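How to Budget for a Robot Cell That Works on Desktop PCs

By Maricel Dizon

Most first budgets for a cell like ours list an arm, a gripper and a table. The arm quote is the easy number to get, so people build the whole plan around it and then come back in April asking for more money. These steps follow the order we used at Yorath when we planned our PC bench, with the changes we would make if we were buying again.
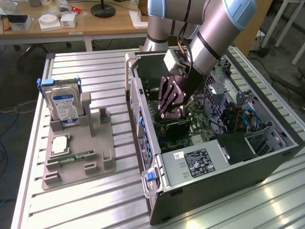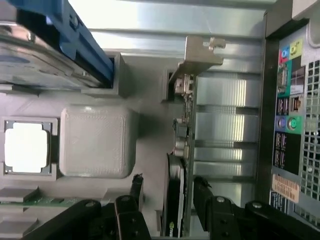 Working on the inside of an opened desktop computer.

Step 1. Write down the tasks before you ask for quotes

List each part you want the robot to handle and what it has to do with it. "Memory module, pick from fixture, place in slot" is a usable line. "PC assembly" is not. Our first list had 12 lines on it. Eylül Ertürk went through it and crossed out everything that involved routing cables, and that cut the quote from our integrator by a good deal. Cables can be added later if you leave money for them.

Mark each line as must have or can wait. You will need this in Step 6.

Step 2. Size the arm from the task list

You need three numbers: reach, payload and repeatability. Measure reach from where the base will be bolted to the farthest corner of the case, and then add the height of the case wall, since the wrist has to clear it. For payload, add up the gripper, the wrist camera, the mounting plates and the heaviest part on your list. The parts inside a PC are light. The hardware on the wrist usually weighs more than they do.

Do not buy a bigger arm "to be safe." A longer arm needs a stiffer table and more floor space, and both of those cost money.

Step 3. Budget the gripper as its own line

Ask the vendor for the outside width of the gripper when it is fully open, not just the stroke. Between the power supply, the drive cage and a graphics card there is not much room to open two fingers. We had to order narrower fingertips after delivery.

Put these under the gripper line:

Gripper body and coupling
2 sets of spare fingertips
Custom fingertips, if your parts need them
Cable ties, straps and strain relief for the wiring along the arm

The last item sounds too small to list. A camera cable that gets pulled at the wrist stops work all the same.

Step 4. Cameras and lighting

Plan on one fixed camera looking at the table and one on the wrist. The fixed camera shows where the case and the loose parts are. The wrist camera sees down between the parts, where the arm blocks the other view.

Bare metal inside a case reflects light badly. Get a diffuse light and try it on your own hardware before you pay for it. Grarkix lent us a light for a week and we returned it, because it washed out the board. The second one we tried was cheaper and worked better.

Step 5. Table, fixtures and sample hardware

A slotted aluminum table costs more than a plain bench. Pay the difference. You will move your fixtures more often than you expect, and slots save drilling.

Printed holders are fine for drives, memory and other small parts. Allow for three rounds of printing, as the first set rarely fits. Idris Lloyd keeps the drawing files under the same revision number as the robot program, so that an old fixture does not get used with a new program.

Sample computers also need a line. Buy 10 of the same model, used, from one seller. Clotonden sold us mixed lots at first, and the boards were different enough that we kept having to change positions. Some will get damaged during setup. Treat them as a consumable.

Step 6. Labor, training and contingency

Ask for integration hours as a separate figure from hardware. If the vendor gives you one total, ask again. Nest Gittins handles our purchasing and will not sign a quote that has the two combined.

Plan for 1,000 practice cycles before you promise output to anyone. Work out what that means in staff time, because a person has to reset the parts each time.

Then set a contingency. If the total is too high, go back to the "can wait" lines from Step 1 and remove tasks. Leave the fixture and lighting money alone.

Step 7. Check the room

Before the order goes in, walk the space with whoever runs the building. Check the following:

Floor is level where the table will stand
Outlets are close enough that leads do not cross a walkway
There is room to stand on at least two sides of the table
There is a separate desk for packaging, tools and paperwork
Stop button can be reached from the operator's position

Efa Ruddock at Genell has a longer version of this checklist that covers guarding and the risk assessment. Get the assessment priced early. Ours was quoted after the arm had been ordered, and it had to come out of the contingency.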